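Apr 22, 2026
Posted by the studio

Pattern work for Plovis, second round. Writing this up before I forget which file is which.

Plovis wants the fern repeat in two scales, small for the notecards and large for the gift wrap. The small one is finished. I redrew the three thin stems near the left join because they went to mush when reduced, and the tile now matches on all four sides. Saved as layered and flat, both 375 dpi, which is what their spec sheet asks for. Don't send the older 300 files. They are in the archive folder and should stay there.

The large one still shows a stripe when you step back from it. The dark leaves line up on a diagonal every second tile. I tried a half drop and it got better but not good. Next try is flipping one cluster and moving the berries up into the gap. If that fails I'll redraw the whole lower corner on paper and scan again.

Color: they want no more than six, I'm at seven. The two grays can merge. I checked on a printout and couldn't tell them apart at arm's length anyway.

Contract notes. Plovis is asking for stationery and paper goods only, 2 years, North America. Fine with me. The draft said "and related products" and I asked for that to come out, as it would step on the Kolev deal for fabric. No answer yet. Kolev has first look at anything floral through the end of their term, so the poppy set goes to them before anyone else sees it — put a note on the folder.
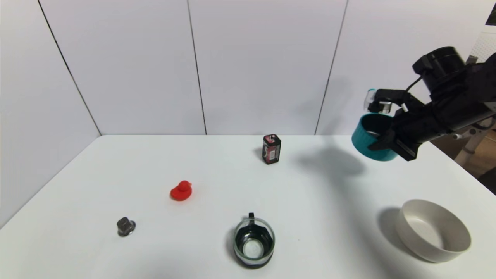 Voditari sent their minimums. First run is 3,000 units per design, with the advance paid on approval of the final art and royalties after that. They don't take hand lettering unless the words are on a separate layer, so the birthday designs need to be split up. That's a day of work, maybe more. The ones in gouache are the worst, with the letters painted straight over the background. I'd sooner paint new backgrounds than patch those.

Mirusex turned down the bird collection but said to try again with a winter theme. They want to see 30 pieces at a time, mock-ups included. I have the art for maybe half of that. Holding off until the Plovis files are out the door.

To do:
- large fern, flip the cluster and test again
- merge grays, new swatch strip
- chase the contract wording
- split lettering on the birthday set
- order more hot press paper, the last pad is almost gone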